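Teaching picks by hand vs. by joystick

henryk_n
Going on 24 demos of the bin pick and every one feels like arm wrestling a polite refrigerator. Does anyone still guide by hand, or has everybody gone remote?

stadska_rory
Remote. Hand guiding puts your shoulder into the data, and mine isn't worth copying.
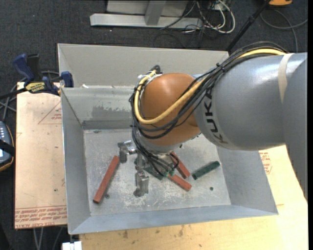

asowa
Do you need to start every demo from the same arm pose?
Vary it a little each time, or the thing learns one lucky approach and sulks at the rest.

stadska_rory
Disagree. Same start for the first 5, then vary. Otherwise you can't tell a bad demo from a bad start.

henryk_n
I did over 800 at Prelwood with a fixed start — it was superb until someone parked the arm elsewhere.

asowa
I rest my case. Also, throw out the takes where you hesitate above the part. It will learn to hesitate too.

henryk_n
That leaves me with four.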